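Workshop notebook, suturing bench
Entry of 2 January 2022
Entered by: Š. Stojanovska

Purpose: review of thread handling and knot formation on the tissue surface, continuing the December series. Sheet 1656 refers.

The light blue thread remains the reference material for this series. Attention was given to the length of the short ends, which is still not specified in the Garnberg instruction.
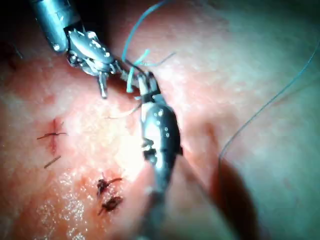

Fig. 1. Light blue thread between the two pairs of jaws, with loops and short frayed ends.

The short ends splay to one side of the tangle. Fraying is to be recorded separately from loop size, as the two were combined on sheet 1656 and could not be compared afterward. A finer grey-blue strand also lies across the field - it should be listed on its own line and not counted as part of the knot.

Colleagues are asked to note jaw position with each entry. "Open" or "closed" is sufficient, given separately for left and right.
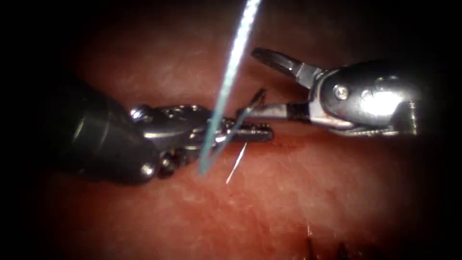
Fig. 2. Left needle driver closed, right jaws open, above the darker fold in the tissue.

Open items: agree on a trimming length with Softić; transfer the December remarks to sheet 2107; ask Hernuma whether the braided thread is available in a second color.

Banis Workshop Notebooks - internal use - Contact: bench office, room 10 - Back to top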